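Ticket 244 - Hot water at the Tisberg building, units 1 through 8
February 5, 2012 - posted by the building desk
2 min read

Status: open again

Reported problem: hot water in the upstairs units goes lukewarm after a few minutes, then comes back as if it had only stepped out for a smoke. Downstairs units report no trouble, and have been a little smug on the phone.

First thing tried was the thermostat on the Mitar heater. It was set to 111, which explains a lot about December but not about this. Turned it up two notches and waited an hour. Unit 6 reported hot water. Unit 7 reported the same water as before, and asked that we stop calling.

Second thing tried was flushing the tank. Got a bucket and a half of grit the color of weak tea. The drain valve then declined to close all the way, so there is now a second ticket for the drain valve. Please do not add comments about the drip to this one.

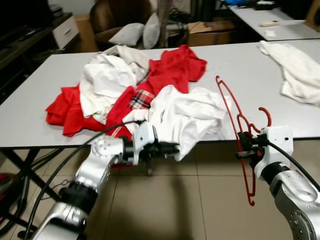 The mixing valve was next on the list, a Bondarchuk unit put in by whoever had the contract before us. The manual says to turn the adjusting screw clockwise for hotter. The arrow cast into the body says the opposite. I went with the arrow and unit 5 went cold, so the manual wins, and I have written this on the valve in marker. One side effect of warmer water is that people will start washing everything on hot. If your load is reds and whites in one heap, with a bit of plaid in the middle, sort it before the hot cycle or you will be opening a ticket about pink shirts, and I will be closing it.

Update, same afternoon: lukewarm again upstairs. Ran the laundry room tap with everything else shut and it held steady. Ran it with the upstairs showers going and the temperature sagged in about 8 minutes. That points to cold water crossing over into the hot line somewhere, most likely through a worn cartridge in one of the shower valves. Shut off the stops under unit 7 and the sag went away. Opened them and it came back. Unit 7 has been informed, and took it well considering.

Parts: one Clirkska shower cartridge, on order. The supplier says it ships soon. The supplier also said that about the last one.

Until it arrives: unit 7 stops stay shut between showers. The key is on the hook by the heater. Put it back on the hook.

Leaving this open until the cartridge is in and upstairs has gone a full week without calling.

Contact the building desk | © 2012 Tisberg | Back to top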